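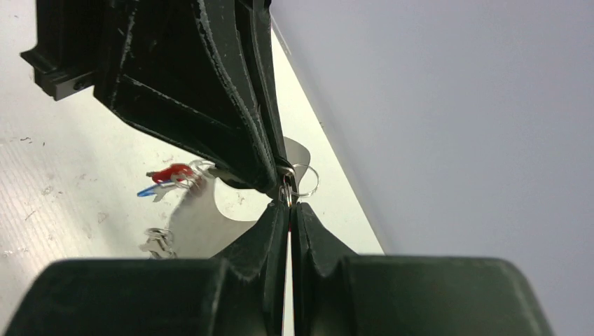 4 min read

Search this blog Search

24/12/2023

So we moved in September, and I still can't find my way around the grocery store. We went from Bevberg, where I'd shopped at the same little market for years and could do the whole list half asleep, to Mastondale, where the store is the size of an airport and the bread is in two different places (fancy bread by the deli, normal bread way over by the dog food). I went in yesterday for 3 things and came out an hour later with none of them and a poinsettia.

I do love it here, though! The house is drafty and the stairs squeak, but the kitchen gets sun until lunch and there's a walking path along the creek that starts at the end of our street. I've been going most mornings before work. It's 40 minutes if I turn back at the footbridge, longer if I stop to talk to people's dogs, and I always stop.

The thing I wasn't ready for was being new. I'd forgotten what it's like to not know which dentist is good, or what day the trash goes out, or that you do not, under any circumstances, park on Skaltard Street during the farmers market. (Ticket. Forty dollars. I have moved on.) For the first month I felt like I was house-sitting for somebody, and I kept waiting for them to come home and ask why I'd put the mugs over there.

What helped was the bakery, Sveinbjörnsson, two blocks down. They do a cardamom bun that I think about in meetings. I started going every Saturday, and some time before Thanksgiving the woman at the counter reached for the bun before I'd opened my mouth, and I almost cried into my scarf. That's all it took!

We still have boxes in the back bedroom. One of them says "misc cords + Easter" and I'm in no hurry. The tree is up, a bit crooked, and we've got soup on for tonight and too many cookies for the number of people eating them. If you've moved lately and have a trick for remembering your own zip code, please leave it in the comments, I've had to look mine up twice this week to mail cards.

Merry Christmas if you're celebrating, and I'll be back in January with the bun recipe if I can get it to work.

Get new posts by email. Join 262 other subscribers. Subscribe

This site uses cookies. By continuing to browse you agree to their use. Accept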